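A small boat to Wivby

Malsha Selvanayagam has wanted to charter a boat for as long as I've known her, and in April she found one. It was called Relimden, it slept six if four of them were children, and it came with a skipper called Cleiton Lacerda, who had the calm of a man paid in advance.

The price was 900 for the long weekend. By the time we had added fuel, harbour fees and something called a linen supplement, it was 1,371. I have seen the linen. I brought my own jumper and slept in it.

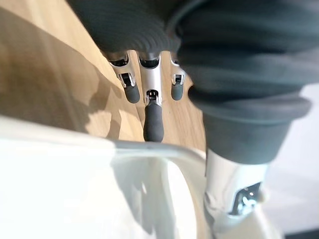 Getting to Storov

You join the boat at Storov, where the car park is a bracing walk from the water and the trolleys are all at the other end. Cleiton's safety talk took place in the marina office and covered ropes, the gas tap and the toilet – mostly the toilet.

He then told us how much space we'd each have for luggage. Malsha had brought a hard suitcase. It spent the trip in her bunk and she spent it on the saloon bench.

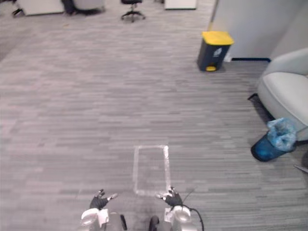
Marked out in tape on the carpet.

The crossing itself was lovely for the first hour. After that the wind got up, Peng went below to lie down, and I discovered strong views on ginger biscuits. We tied up at Wivby at dusk and ate chips in total silence.

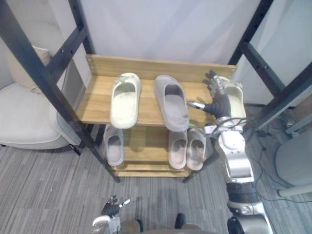
Would I charter again? Yes, but I'd ask for the full price in writing and I'd pack differently. Soft bags only, and two pairs of deck shoes. Leave the slides at home, the off-white and pale grey sort especially, as a wet deck has no respect for either colour or ankles. Malsha is already looking at something bigger for up to 2,000. It has its own linen.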